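Plorkel 一月小报:《Pliderell》新章节来啦

各位老朋友,新年过得还好吗?我们这边假期刚收尾,茶水间的姜饼还剩半罐,大家就又坐回电脑前了。先说最要紧的:解谜手游《Pliderell》的第二座岛“Rimkutė”已经开放,更新之后从灯塔旁边的渡口上船就能到,老存档可以直接接着玩,不用重来。

新岛一共有60个关卡,难度比第一座岛稍微高一点点,不过前面十来关还是很温柔的,适合睡前窝在被子里慢慢推。关卡设计是 Helju Navickas 主笔,她特别喜欢水车和潮汐,所以这次很多谜题都跟水位有关(卡住的时候不妨先等一等涨潮,这算是半个提示吧!)。
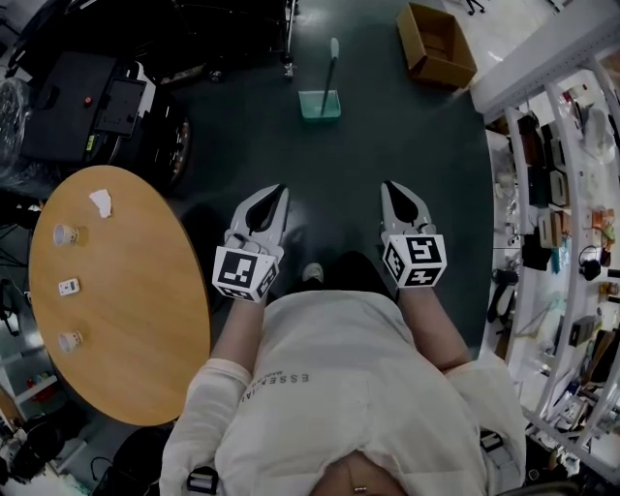 双手各持一只夹爪,俯视角度

再来说说测试。上个月的内测收到了2,322条留言,Rūta Koppel 一条一条看完了,其中877条都在讲同一件事:撤销按钮太小,拇指总是点歪。现在按钮放大了,还可以在设置里挪到左手边,左撇子的朋友终于舒服了。另外有人问背景音乐能不能单独关掉,可以的,选项在“声音”那一页的最下面。

平板上横屏偶尔会闪一下的问题还在查,遇到的朋友麻烦把机型写在回信里,越详细越好,我们先谢过了。

最后悄悄提一句,合作伙伴 Jolirov 正在帮我们做原声集,一共2张,曲目还在排。想听哪一首的完整版,也欢迎写信来点歌,我个人投雨天码头那首一票。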